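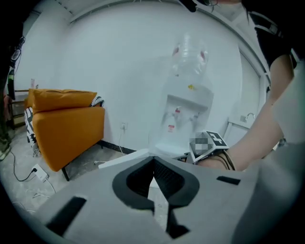

Figure 4. The water corner in the second-floor lounge: dispenser against the wall, orange armchair to the left.

4.2 Where people stop on the way to the water

I'll admit I came into this part of the study thinking the kitchen would win. Everyone says they chat in the kitchen! But when Anju Maurya and I went through the 107 diary entries from November, the word that kept popping up was "water," and most of those entries were talking about the lounge (the one people at Clusetti still call the old reading room).

So we went back and asked. Of the 64 people who kept a diary, 10 told us they'd walk past a closer tap to fill up in the lounge, and I loved how different their reasons were. A couple of them just like the chair. One person said the kitchen smells like soup until three, and I can't argue with that. Another fills a very small cup on purpose so she has to get up more often.

The armchair deserves a word of its own. In Figure 4 you'll see a black-and-white patterned throw over the left armrest, with a bit more of it showing behind the backrest, and people had surprisingly strong feelings about that throw. Archana Lodhi, who coded the interviews with me, ended up giving soft furnishings their own code, which we hadn't planned for at all. "It looks like somebody's living room" came up in several versions, and it nearly always came from people who also said they stay for a minute after filling up.

I don't want to lean too hard on one corner of one building. The Pant site has a dispenser too, but it stands in a hallway with no seat anywhere near it, and the diaries from there hardly mention it (people fill up and go). We can't pull the chair apart from the quieter room, or from the fact that the lounge sits between two big teams. Section 4.3 gets into the hallway question, and the full list of diary prompts is in Appendix B.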